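Hastton Community Forums
Board: Manipulation and Demonstration Data
Topic: Collection protocol for the block clearing task – request for comment

Posted by: plaltholm_data
2019-07-11

Members are invited to comment on the draft protocol for the Plaltholm tabletop set before it is frozen. The set presently holds 3023 teleoperated episodes, of which 931 involve interlocking blocks. The remainder are soft goods and single-object transfers.

The draft reads as follows.

1. Starting state. Blocks are tipped onto the table in one heap and left as they fall. The operator does not separate or straighten them. Red and yellow pieces are used together, and stacked or overlapping pieces are acceptable. Other objects may remain at the back of the table, and their positions are to be varied between sessions. 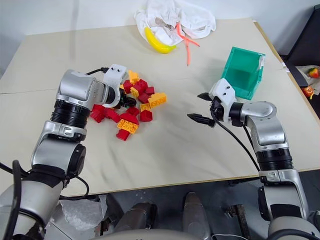 2. Arm use. Either arm may take the first piece. The idle arm is to be held clear of the heap with its fingers open.

3. Episode length. An episode ends when the operator releases the pedal. Episodes longer than 303 seconds are to be split at a release point.

4. Failed grasps. A missed grasp is retained if the operator recovers within the same episode. It is flagged in the annotation and is not trimmed.

5. Camera streams. Head and wrist streams are stored at their native rates, with timestamps from a common clock.

Comments on items 1 and 4 would be particularly welcome.

Posted by: gronow_bench

Thank you for circulating the draft. Our laboratory supports item 4 without reservation. We trimmed missed grasps from our first release and the resulting policy had no recovery behaviour whatsoever. It would close on air and then carry the air to the bin.

I must, however, disagree with item 1 as it stands. Leaving unrelated items on the table introduces variation which the annotators will not record. In the head view supplied there is a toy banana resting on a white cloth bag, with a pair of toy tongs beside it. If the bag is moved between sessions and no one logs it, there is no means of testing afterwards whether the policy has learned to rely upon it. I would favour a bare table for the first half of the set and clutter for the second.

Posted by: skurkdale_ops

I take the opposite view from the previous poster. A bare table is a condition that our robots never meet once they leave the laboratory. We collected on bare tables for six weeks and had to begin again.

The logging concern is a fair one. We addressed it with a still at the start of each session, filed with the session number. It takes the operator very little time and does not require the annotators to learn a new form.

Posted by: plaltholm_data

Both points are noted. A session still will be added to item 1. I am not persuaded that the set should be divided in two, as the bare table portion would be drawn almost wholly from our newer operators and the two conditions would not be comparable.

A further matter has been raised by our reviewers regarding item 5, namely whether wrist frames captured at low sharpness should be discarded before training.
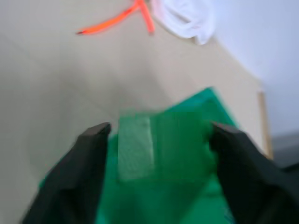

Our present position is that blurred wrist frames should be kept. A sharpness filter removes frames unevenly across an episode, and the gaps are difficult to reconcile with the joint record. The threshold is also a matter of taste. With the two fingertips standing apart and the green object lying between and beneath them, a frame of this quality still conveys the opening of the gripper and the rough placement of its surroundings, even though no edge in it is crisp. We would sooner store a sharpness score beside each frame and let users of the set apply their own cut-off.

Posted by: gronow_bench

I would accept a stored score. I would not accept the claim that such frames are harmless. Our annotators were asked to name the object in blurred wrist frames and their labels varied considerably – one person's bag was another person's piece of plastic. If object labels are to be drawn from the wrist stream, a minimum standard is required. If they are drawn from the head stream alone, I withdraw the objection.

Posted by: plaltholm_data

Labels are drawn from the head stream alone. The wording of item 5 will be amended to say so.

Posted by: skurkdale_ops

One request concerning item 3. Please state whether the split at a release point produces two episode numbers or one number with a suffix. Our import script rejects suffixes, and I should prefer to know before July is out.

Posted by: plaltholm_data

Two episode numbers, with the parent number held in the metadata. The revised draft will be posted in this topic.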